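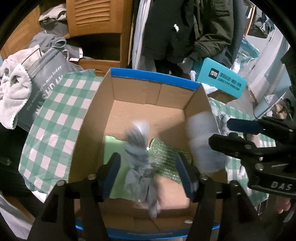 Miscombe Linen Exchange seeks seven part-time sorters and packers for its Vorska Street workroom. Duties include sorting donated clothing and towels, checking each item for wear, and packing orders in cardboard boxes, as with the gray cloth and green bubble wrap shown. Previous experience is welcome. Applicants must be at least 17 years of age and able to stand for a full shift.

The Exchange filled 2,459 orders in the year ending in June. Shifts are assigned by the workroom supervisor, Liviu Sandu.

Applications should be addressed to Yichen Li, Personnel Office, 188 Siddiqui Avenue, and must list two references. Posted Aug 13, 2019.

Home | About | Openings | Contact
Shares 17
This site uses cookies. Accept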